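Housekeeping Practice, Unit 3
Notes for the Friday group, Johanna Prantl

Topic: lids and where we put them down

When a pot is open, the lid needs its own place on the table. Please decide this place before you start to cook. In the Flokthorpe kitchen we keep the lid back from the table edge, so that a sleeve cannot pull it down.

Lay a glass lid flat. Leaning it on the wall is not allowed in this course. Before washing, look along the whole rim with your finger and eye, and report any chip to me.

Words to learn: rim, knob, steam hole, to rest, to tilt.

Homework: read page 73 in the Gunell reader and write five sentences on how lids are stored in your home. Bring them on paper, please. We will compare them in pairs before the practice begins. 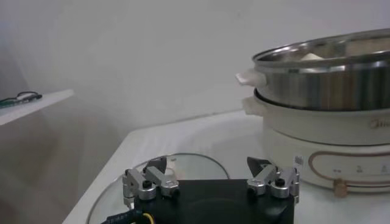 Fig. 3. Round glass lid with thin metal rim, resting flat on a white table.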